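Home Articles Robotics Safety Index Contact

Search this site Go

Giston Rules (gripping of open containers)

The Giston Rules are a set of good practice rules for robots that take hold of baskets, trays and other open containers. They were written in Zalterdale by Gyula Medve and Marjan Bakhtiari and are used mainly in small workshops and teaching laboratories.

The rules concern woven and thin-walled containers, whose walls can bend under the fingers. The container should be empty at the first grip. The fingers must hold one wall only, one finger inside and one outside, and the force is limited to 185 newtons. A neighboring container must not be touched during the grip. 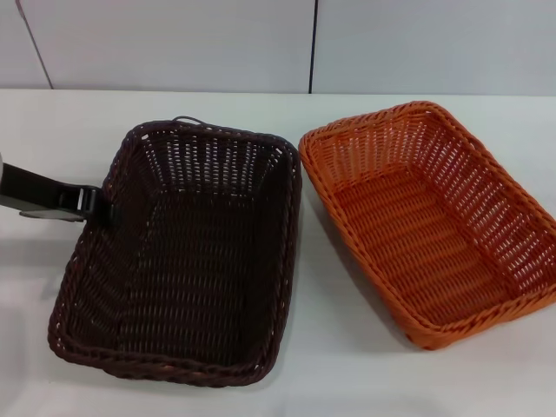 Kálmán Kerekes has objected that the force limit is too high for woven walls, and that it should depend on the thickness of the strand. The second edition, from July, keeps the limit but asks for a check of the weave after every 82 grips.

A disputed point is the rim. The first edition allowed gripping on it, the second advises the wall below.

See also: Gurkska method

Comments (2)

Evie Clegg
Does the check after 82 grips count for each basket or for each robot? The text is not clear to me.

Zsolt Oláh
For each basket. We write it on a tag.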